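Deberes de robótica, con calcetines

En el club Stestik se aprende a programar brazos mecánicos, pero antes hay que saber ordenar un dormitorio. Muchos socios habrían preferido el orden inverso.

La primera sorpresa para quien se apunta a Stestik es que el robot no está. Está el cartel del robot, está la mesa del robot y está, en un cajón con llave, el manual del robot, traducido con más valor que acierto. El brazo propiamente dicho vive en un armario de la segunda planta y baja dos tardes al mes, como ciertos directivos. El resto del tiempo, los alumnos trabajan con una pinza de mano, que es lo que tendría el robot en la muñeca si el robot estuviera, y se la llevan a casa.

El club nació en un instituto como optativa de tecnología y creció hasta ocupar un aula entera, incluido el radiador que no funciona. Sus socios tienen entre catorce y dieciocho años, edad en la que recoger la habitación suele requerir negociaciones de nivel ministerial. De modo que el proyecto de este curso tiene algo de emboscada. Se llama Altari y consiste en reunir demostraciones de tareas domésticas: coger un objeto, llevarlo a su sitio, soltarlo, repetir. Una cámara montada en la pinza lo graba todo, y con esas grabaciones se entrena después un programa que debería, en teoría, hacer lo mismo sin protestar.

La meta figura en la pizarra con rotulador rojo y nadie ha tenido el coraje de borrarla: 408 demostraciones antes de la muestra de abril. Cada socio se compromete a entregar 50, repartidas como quiera entre los cacharros, la ropa y lo que las normas llaman «objetos blandos de uso recreativo». Son los juguetes. Las normas las redactó alguien que aspira a la administración pública.

Los padres, hay que decirlo, apoyan la robótica con un fervor que no mostraron por el ajedrez. Una madre me contó en la puerta que su hijo había doblado tres toallas en una tarde. Le pregunté si bien dobladas. Me respondió que no había querido mirar, para no estropearlo.

La pinza tiene su dificultad. Se aprieta y los dedos se cierran; se afloja y se abren. Hasta ahí llega cualquiera. Luego hay que acercarse al objeto sin titubeos, porque el programa aprende también los titubeos, y hay que hacerlo despacio, pero sin la lentitud teatral de quien desactiva una bomba. Los veteranos distinguen a los novatos por la forma de entrar en la caja. El novato ataca desde arriba, como una grúa de feria, y sale con las manos vacías y la misma cara de haber perdido una moneda.
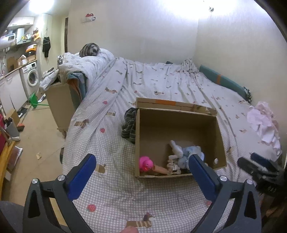

Los juguetes de goma son agradecidos. Tienen cuerpo, ceden un poco y vuelven a su ser, y un pato se deja coger por la cabeza con una resignación admirable. Los de cuerda son otra cosa: un nudo siempre parece más firme de lo que es. Con los peluches sucede que todo agarre funciona y ninguno es elegante. Y las telas, en fin, las telas son el motivo por el que en Stestik se dicen palabrotas. Un paño colgado del borde de una caja puede levantarse por cualquier punto, y en cada punto se convierte en un paño distinto.

En el aula se discute mucho sobre si conviene despejar la casa antes de grabar. Hay una facción partidaria del orden, que lleva a la cama una única caja y retira hasta las arrugas de la sábana, y otra que considera esa práctica una forma de dopaje. Si el robot va a vivir en una casa, argumentan estos últimos, que se vaya acostumbrando. Que vea mantas, cajas de cartón y alguna pelusa. La postura es intelectualmente sólida y, por una feliz coincidencia, ahorra pasar la escoba.

El reglamento de la muestra les da la razón a medias. Este año vendrá el club Khattak, que tiene fama de grabarlo todo en un salón donde no parece haber comido nadie desde la inauguración. El año pasado su programa era impecable hasta que le cambiaron el mantel. Se quedó quieto delante de unos cuadros rojos, con la pinza abierta, meditando, y así siguió hasta que se acabó el turno. En Stestik recuerdan el episodio con una compasión que dura poco.

Claro que Stestik tampoco puede presumir. Su primer modelo, entrenado en otoño con las prisas propias de la estación, aprendió a coger objetos con bastante soltura y a no soltarlos jamás. Lo llamaron Wustov, nombre cuyo origen se ha perdido en una conversación de grupo de varios miles de mensajes. Wustov sujetó un calcetín durante una reunión entera de profesores. Al revisar las grabaciones encontraron la causa: la mitad de los alumnos paraba la cámara justo antes de abrir los dedos, en cuanto daban la tarea por hecha. Habían enseñado a la máquina, con todo rigor, a irse a merendar.

Desde entonces se revisa cada vídeo hasta el final. La sesión de repaso empieza a las seis y media, con las persianas bajadas, y es lo más parecido que tiene el barrio a un cineclub. Se proyectan camas, fregaderos y pasillos ajenos. Se pita cuando alguien arrastra la caja con el nudillo. Se aplaude poco, y casi siempre a los cojines. Los ocho que forman el equipo de selección votan a mano alzada qué demostraciones entran y cuáles vuelven a casa de su autor con una nota al margen. «Más decisión en la muñeca», leí en una. «¿Por qué le pides perdón al pato?», decía otra.

Le pregunté a la autora de la segunda entrega si le compensaba. Se encogió de hombros. Le quedaban diecinueve por grabar, dijo, y en su casa ya no quedaba nada fuera de sitio, así que por las noches tenía que desordenarlo todo otra vez. Su padre empezaba a sospechar del método.

A la salida, el brazo había bajado por fin del armario. Estaban buscando el cable.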